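Trullel hand-held gripper, foam-jaw version: review

Price as tested: $199 per gripper, camera module not included
Tested with: Restono wrist camera, Katona recording software

We have used a pair of Trullel grippers for demonstration recording over the last 3 months, replacing a set of Florkard units with bare plastic fingers. The test set was 60 small objects, most of them light and irregular.

Grip

The funnel-shaped foam is the main reason to buy this version. The walls slope in toward a narrow gap, so a small part that enters off-center tends to slide to the middle before the fingers load it. On the Florkard the same part usually rotated or popped out. The foam is less useful on flat stock. Cards and thin sheet need a different insert, sold separately.

Dark foam has one drawback. Dark parts disappear against it in the wrist view, and our labelers asked for brightly colored objects wherever the task allowed.

Marker and camera mount

The marker cube clips on top of the housing, with the camera just ahead of it. Tracking held up well with two operators working close together, provided each kept the printed face toward the other camera. Dropouts occurred mostly when a wrist was rolled past vertical.

A wide lens takes in a lot of room along with the work. With the second gripper brought in from the right, its marker is large and easy to read, and the ceiling lights stay in view behind it. 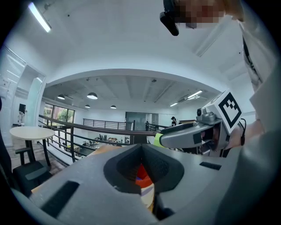 Cable and handling

The cable leaves from the back and hangs in a loop. It caught on a sleeve twice in the first week. A short tie at the wrist fixed it.

Weight is acceptable for sessions under an hour. After that the wide housing becomes tiring for small hands.

Wear

After 800 grasps the foam had a slight set at the throat and no tears. Replacement takes a few minutes with a hex key. The adhesive under the inserts leaves residue, and the manual does not mention a solvent.

Rating: 4 out of 5. Recommended for small parts. Keep the Florkard for sheet material.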